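Status: read this before you download anything. Last edited 21/07/2020.

# prillcombe-tabletop

Recordings and notes from the Prillcombe student robotics club, made for the Unonero student challenge (manipulation class). The task sounds simple: a robot hand has to pick a named thing off a cluttered table and put it on a plate. We are less sure than the entry form was that this shows very much.

## What you get

- `runs/`: 300 short recordings, one attempt each
- `labels.csv`: object name, start position, result
- `notes/`: our scribbles, mostly unedited

## What "success" means

The rules count a grasp as good if the object stays in the hand for 3 seconds. We think that is generous. A soft packet can be squashed, dragged and half dropped and still pass. We kept the official score in the `result` column and added our own, stricter one as `result_club`. They disagree more often than we'd like. Please don't quote the first without the second.

## Known problems

- One table, one room, one set of lights. Anything trained on this may have learnt our tablecloth.
- Shiny things on shiny plates confuse the depth readings. 40 runs are marked `depth_bad`; there are probably more.
- The Forner baseline was tuned on the same objects it was tested on. We include its scores only so that people stop asking for them.
- The Åberg split (2 folders, `seen` and `unseen`) isn't properly unseen. The paper cups are in both.

## Objects

Foil packets, steel plates, a marker pen, a big toy brick, paper cups, small boxes and a photo print. Foil is the hard one. It crumples, so its shape at the start of a run tells you little about its shape at the end, and the labels don't record this. 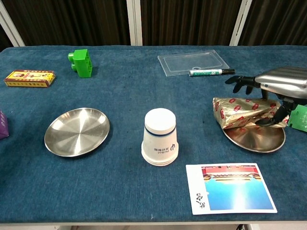 *Words and recordings: Prillcombe student robotics club*

The thumb pressing on the gold packet is the sort of contact we argued over most. `labels.csv` has one word for it, `touch`, and that word also covers a light brush against a cup. If you need force, look elsewhere.

## Use

Free for coursework and club projects. Corrections to the labels are welcome, with the run number.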